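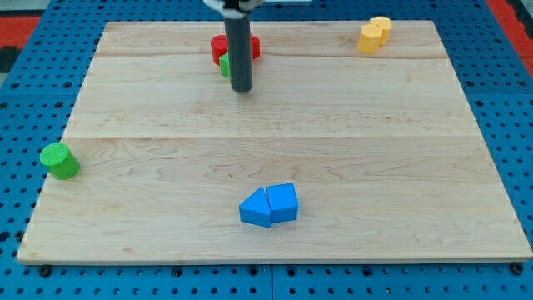
Wooden board on a blue pegboard table

Paid by the piece and now they want to time us. Can we ask how the rate is set?

Posted 3rd March by obura_packer

I work on a packing line at a company in Bresside. We have been on a piece rate since November. You get base pay and then a bonus for every carton over the daily target. Last week the supervisor said a time study is coming, and that a new target will be set from it. The old target was based on a guess, according to her.

My worry is that they will watch the fastest person on the line and make the rest of us match it. Also, nothing has been said about restroom breaks or the time we lose when the labels run out. That happens a lot on our shift and we don't get credit for it.

Do we have a right to see how the number is worked out? And should I work at my normal speed while they are timing me or slow down a little? People on the line are saying both. There is no union here. I have been with the company 3 years if that matters.

Posted by hondside_methods

I did time studies for a living for 19 years, mostly in warehouses and light assembly, so this is from the other side of the stopwatch.

A proper study does not take the fastest worker and stop there. The analyst splits the job into small steps, times each step over many cycles, and then rates the pace of the person being watched. If you are working faster than a normal trained worker, your times get adjusted up. If you are slower, they get adjusted down. The result is called the normal time. After that, allowances are added for personal needs, tiredness and delays that are not your fault. Normal time plus allowances gives the standard time, and the target comes from that.

So the things to ask before it starts:

How many people will be timed, and on which shifts?
How many cycles of each job will be recorded? For a short job like packing a carton I would want at least 30.
What allowances will be added, and what do they cover?
How will label changes and other stoppages be treated?
When will the standard be looked at again, and what happens if the method changes?

Stoppages are where most bad standards go wrong. If the labels ran out while I was timing, I wrote it down as a delay and kept it out of the cycle time. But then it has to come back in somewhere, either as an allowance or as paid waiting time outside the bonus. If it is left out of both, the line pays for it. Start keeping your own note of when the labels run out and how long you wait. A week or two of that is worth more than an argument.

On pace, work the way you normally do. Anyone with experience will spot a slowdown, and it gets rated out anyway. It also makes you look bad if you dispute the number later. Do not skip steps either. If you are supposed to check the seal on each carton, check it every time while you are being watched, or that time will not be in the standard and you will still be expected to do it.

Whether you have a legal right to see the figures depends on where you are, and I can't speak to that. A decent company will show you. I always left a copy of the summary sheet with the line.

Posted by quietshift

slow down. everyone does. they did this at my old place and the target went up anyway so it makes no difference

Posted by iris_line4

I don't agree with the post above. We had one done and half the line dragged their feet. The analyst threw out those readings and came back to do it again, and by then the supervisor was standing there the whole time, which was worse for everybody.

What helped us was asking for a trial period. The new target ran next to the old one for a month and we were paid whichever bonus was higher. During the trial it came out that the study had been done on the small cartons only. We also pack a large one that needs a second strip of tape and takes a good bit longer. They ended up with two separate rates. So check that every size you pack is in the study, and check how far the full cartons have to be carried, if you carry them yourselves.

One more thing. Our line was doing some 2,000 cartons a day and the office only ever looked at that total. Ask if the bonus will be worked out per person or for the whole line. In our case it changed from one to the other at the same time as the new rate, and it was only mentioned on the second page of the letter.

Posted by obura_packer

Thank you. I didn't know about the allowances. We pack four sizes, and the supervisor has only mentioned one of them so far, so I will ask about that first. I have started writing down the label stops.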